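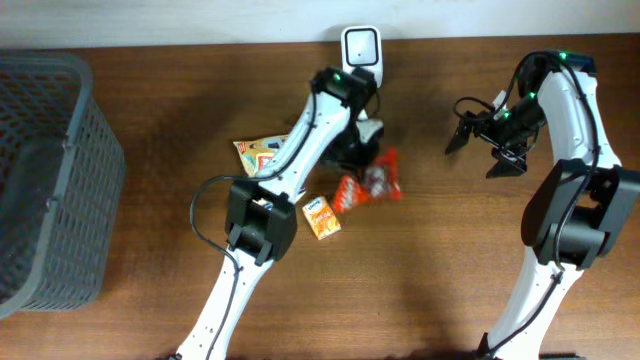

Home Explore Notifications Messages Lists Profile More

Debashish Siriwardena
17 January 2022

I keep getting asked if the new planner in Tosto is "ready." Depends who's asking. If you want a nice plot, sure, it's ready.

The number going around is 100 plans out of 100 solved. Solved means the planner returned a path. It says zip about whether the arm followed the path or whether the snack ended up in the basket.

I went through the logs this weekend. 648 grasp attempts, all with a "success" flag. The flag gets set when the gripper stops closing before it's fully shut. A finger caught on the edge of a box counts. So does a pinch of bag with no food in it.

Crumpled plastic is where I stop believing anybody's perception numbers. The segmenter draws a lovely outline, the grasp point lands in the middle of the outline, and the middle is the worst place to grab a shiny packet that reflects half the room. 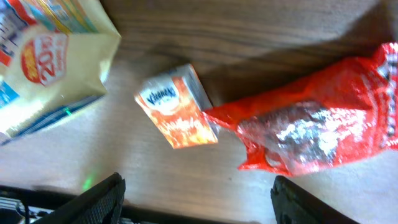 A tissue box is the easy case and people love to average it in. Flat sides, known size, printed logo to match against. Please report boxes and bags separately. Flor Cárdenas asked for this months ago and she was right then too.

Two arms make it worse. Tosto plans the left one, freezes it, then plans the right one around it. Fine on paper. In practice the right arm spends a lot of its life waiting on a lock – I measured some 30 percent of the run.

Somebody will reply that Ornholm does true joint planning. I've read the code. It's the same two calls with a retry loop, and the retry limit is 12. Where did 12 come from? The commit message says "tune."

What I'd want before I believe any of it: wrist view and head view saved with the same clock, the commanded path next to the measured one, and a person marking each grasp good or bad without seeing the flag.

Fumiko Sakai has a branch that does the clock part. It's ugly and it works. Merge it before adding another planner, please.

Next release is supposed to be February. I'll rerun everything then and post the bags on their own line.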